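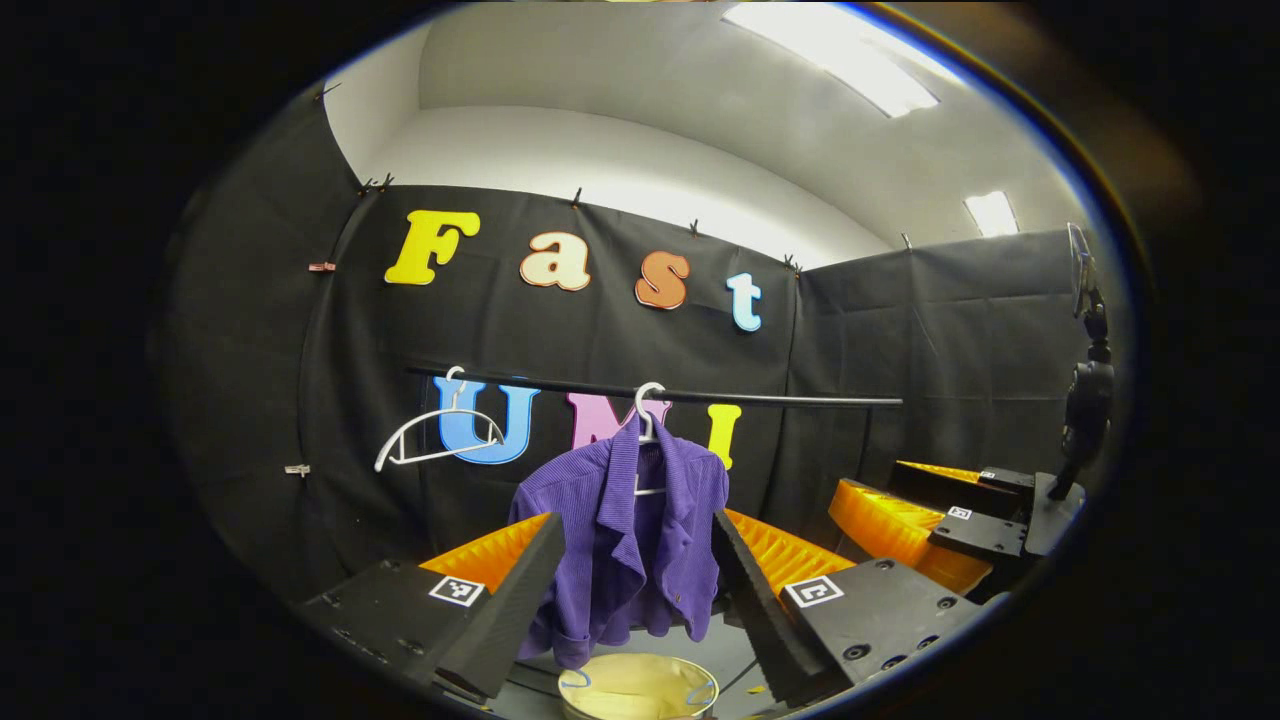
Surness, 7/17/26

jin-tea-notes

4 min read

Home Blends Notes Files Contact

Hello, and welcome to my tasting notes! This is the README for Jin, which is what I call the big pile of tea notes I've been keeping while putting blends together for my stall in Pretgate (the name was meant to be temporary and then I'd printed it on the tins). People kept asking if they could have the spreadsheet, so I've tidied it up and put it all in one folder.

What's in it

There are 939 tasting notes covering 70 blends, mostly black and green bases with herbs, peel or spice added, plus a handful of pure herbals. Each row is one cup, drunk by one person, on one occasion. If two of us tasted from the same pot, you get two rows with the same pot number, and please don't average them without looking, as we disagree wildly about fennel.

The main file is notes.csv. The recipes are in blends.csv, and the two join on blend_id. There's also a text file called grumbles.txt where I put everything that didn't fit a column. It's long. Read it if you like reading about cardamom.

The columns

blend_id is my own code, and the letters at the front are the base tea (BK, GR, OO, HB). grams and water_ml are what you'd expect. temp_c is the water as it goes into the pot, off the kitchen thermometer. steep_min is in minutes and decimals, so 3.5 means three and a half minutes and has nothing to do with three minutes fifty, which caught me out myself when I came back to the early rows.

score goes from 1 to 9. I started with stars and hated it. A 5 means I'd finish the cup and not think about it again. Anything at 8 or over went on the stall at some point. taster is "me" or "KL", and KL is Kaiwen Lu, who did nearly all of the oolong and has a much better nose for smoke than I have. The words column is free text, spelled however we spelled it on the day. I've left "lemony" and "lemon-y" both in, sorry, search for both.

Where the tea came from

The loose black and the sencha came from Hanusska, who sell to small blenders and were very patient with my tiny orders. The mint, lemon verbena and marigold petals are from my own garden, dried on racks in the spare room. Garden herbs change a lot from one picking to the next, so the harvest column matters more than it looks. The April mint is thin stuff and I scored it harshly.

Things to watch for

I changed kettles part way through and the old one ran hot. Rows from before the change have kettle = A, and I'd trust their temperatures a bit less. Surness water is hard too! Black teas go flat and a bit scummy in it, and I only began using a filter jug later on (filter = yes or no). Blanks in milk mean no milk. Blanks in sugar mean I forgot to write it down.

None of this says anything about what a tea does for your health. It's only about taste.

Using it

Help yourself. Blend from it, chart it, sell what you make. A mention would be lovely, and if you brew HB-14 with honey please tell me how you got on, I never managed to like it.

Still to do: sort out the duplicate pot numbers in the rooibos rows, and add the chai batch.

Shares 70 | Comments 3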